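Tülin Dağdelen learned to cook in a house where lunch was the only meal anyone planned. She now runs the kitchen at Sönmez, a small lunch place in Oltthorpe, and she still thinks most people put their effort into the wrong end of the day.

"Dinner gets all the attention," she said. "By then you're tired. You want to sit down."

She opens at 11 and cooks four dishes, usually a soup, a rice, a vegetable and something baked. The menu changes when she gets bored with it. In August she drops the soup and makes cold yogurt with cucumber instead.

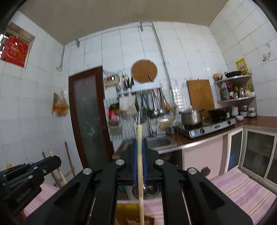

Her first job was in the office at Stitilex, where she ate at her desk for two years. She did not like it.

"I had a sandwich in one hand and the phone in the other -- I couldn't tell you what was in any of those sandwiches," she said.

She gives the same advice to customers who ask how to eat better at work. Cook a pot of beans in the evening. Keep a lemon and some salt in your desk. Leave the desk when you eat, even if it is only to go and stand outside.

Dağdelen has been asked to open a second place in Sidberg. She has said no so far.

"I'd have to drive there," she said.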